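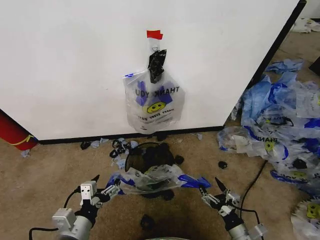 Re: walk-in cooler at the Urkance store, who to call

Elsie Mahuika wrote:

> Does anyone on the list have a refrigeration outfit they trust for a
> walk-in? Ours is an 18 year old Rosier unit. It holds temperature
> overnight but climbs in the afternoon, and the fan inside keeps icing
> up. The company we used to call has stopped doing commercial work.
> One place quoted me $600 just to come out and look, parts and labor
> extra. Is that normal now? We are on the Urkance side, past the
> bridge, if that makes a difference to anyone's service area.
>
> Elsie

Elsie,

$600 to look at it is high. We use Colombo in Skistville and paid $118 for the visit in May, with the first hour included. They do come out to Urkance, but ask whether there is a mileage charge past the bridge. I don't know what they do for that side.

It's a small shop. Italo Colombo runs it and does most of the commercial calls himself. Rosalba Parisi answers the phone and does the scheduling. She is in from 7:30 in the morning and the best time to get her is before 9. Have the model and serial number ready when you call. On our Rosier the plate is inside the door on the hinge side, low down, and you need a flashlight to read it.

Our trouble sounded a lot like yours. The evaporator fan iced up every couple of days and the box ran warm after lunch. We had been shutting it off and letting it thaw, then starting over. Italo found that the defrost timer was sticking and the door gasket was torn along the bottom. He replaced both. The bill came to just over $400 with the visit, and the gasket was the larger part of it. He had to order it, so that was a second trip, but he didn't charge for the second trip.

Yours may be something else. Before you call, try shutting the door on a strip of paper in a few spots and see if it pulls out easily. Also look at the condenser coil. Ours was full of lint and he cleaned it while he was there, but you can do that yourself with a brush and a vacuum if you cut the power first. I would not chip at the ice on the fan. Danica Perić put a hole in a coil that way and ended up buying a new one.

They do not take cards over the phone. Check or cash at the visit, or they will mail a bill if you have an account.

If you get a written quote from them I'd like to see what they charge out your way. We are thinking about adding a second box.

Kumiko Kawaguchi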